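4.2 Filling the Trusia table humidifier

1. Switch off the Trusia and pull out the plug.
2. Turn the tank cap to the left and lift it.
3. Pour in clean, cool water up to the line. Bottled water is also allowed.
4. Close the cap until it clicks.

Note: If your tap water is hard, please use the Praltum filter, part 77. Change it after 1,000 hours of work.

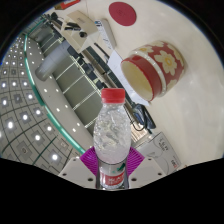

5. Put the tank back on the base and wait 3 minutes before you switch on.

Caution: Do not add oil, salt or perfume to the tank. Do not move the unit when it is full.

If the lamp stays red, see section 61.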